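Ticket 323 — Left gripper pose drifts against right after long sessions
Component: Vusen tracker, time sync
Opened by: Iveta Kuruc
Assigned to: Tetsuya Fukuda

Hi Tetsuya, and thank you again for picking this up so quickly! I've been replaying our sponge-and-basket recordings and the left gripper trajectory slowly slides away from the right one. It starts out fine, and by episode 139 the two streams are 7 frames apart, so the policy learns to close on the sponge too early. I restarted the tracker, swapped the USB ports and went back to the older calibration file — same thing every time.
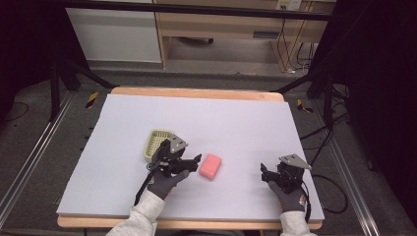 Does the drift go away if both streams are stamped by the host clock? Mostly, though you give up a little precision at the start of each episode, when the buffer is still filling.

Update from Tetsuya, 4:40 pm: I could reproduce it on the Erkby machine. The left driver stamps each frame with its own counter and only syncs once, at launch. I've put a patch on the branch that syncs again every 100 frames. Would you kindly rerun the long session with it and attach the log? Anatole would like to see the numbers too, and I'll leave the ticket open until he has.

Status: waiting on reporter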